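「ベッドの足元に小さなテーブルを置くと部屋が片づく」という話を、私はあまり信じていない。置ける面が増えれば、置く物が増えるだけだと思う。

それでも8月に買った。Flerierの木目のテーブル、送料込みで3,126円。商品ページには「暮らしが整う」と書いてあったが、届いた日に整ったのは段ボールの山くらいだった。組み立ての説明書は5ページあって、うち2ページは同じ図である。

天板は明るい色で、木目がかなりはっきり出る。もう少しおとなしい柄を想像していた。白黒の寝具と並べると、どちらも主張が強い。Istikのカタログだと柄物同士でもすっきり見えるのに、あれはたぶん部屋が広いからだ。

もうひとつ気になるのがつや。昼でも夜でも、角度によって真ん中あたりが白く光る。本を広げると目が疲れるので、結局ベッドの上で読んでいる。
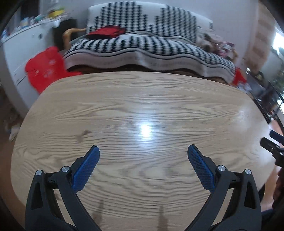
Sanaa Lahlouさんからは、つやのある天板は最初の一か月だけ気になって、そのあとは拭きやすさのほうがありがたくなる、むしろ布を敷いたら負けだ、というコメントをもらった。負けかどうかはともかく、拭きやすいのは認める。コーヒーの輪じみも今のところ残っていない。

ただ、布を敷く案はまだ捨てていない。Hegazyの無地のランナーが692円で、これなら失敗しても腹は立たない。柄物はもう増やさないつもりだ。

片づいたかどうかについては、保留。夜の11時ごろになると、読みかけの本と充電器と爪切りがだいたい全部ここに集まっている。前は床にあった物なので、高さが変わっただけとも言える。朝はそれを棚に戻してから出かける。戻さない日もある。

ランナーが届いたらまた書く。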